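Laundry Day in the Workshop

By this point my two-armed laundry robot has eaten 11 months of evenings and $1,433, and it still can't match socks. I don't care! Zavico, the shared workshop where I build, has a stacked washer and dryer, and that's where I've been learning how hard a dryer really is.
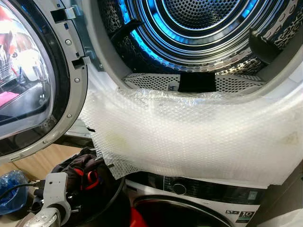
The code (I call the project Tralleck) started as a simple pick-and-place script, and it was hopeless with anything floppy. A shirt never lands the same way twice, so I threw most of it out in November and started over with recorded demonstrations, 104 of them, all done by me, mostly while eating pretzels. 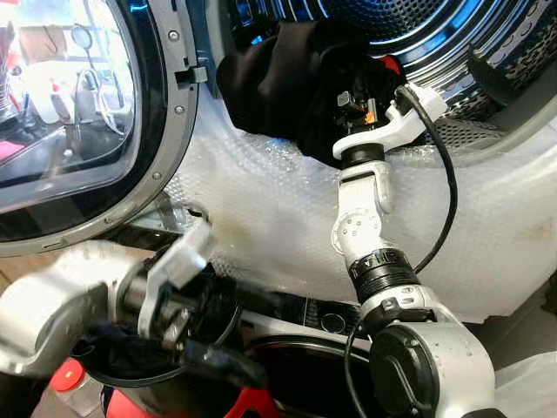 One arm has a black garment at the mouth of the drum.

Reach was the next headache. The upper machine sits high, and my first mounts left the wrist bent at an awful angle. Six brackets later I had one I liked.

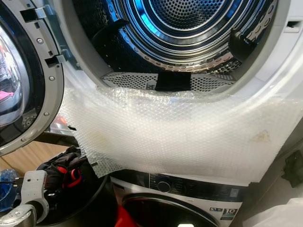
Dryer open over the washer, bubble wrap across the lower lip.

I'm still fighting with sleeves, which love to hang back over the rim after the gripper lets go.
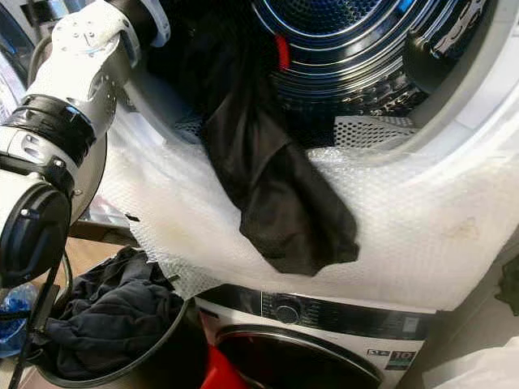
Petersen thinks I should forget about sleeves and teach it towels first, seeing as a towel is just a rectangle. I've got a stack of old ones at home, and I'm bringing them in for the next session.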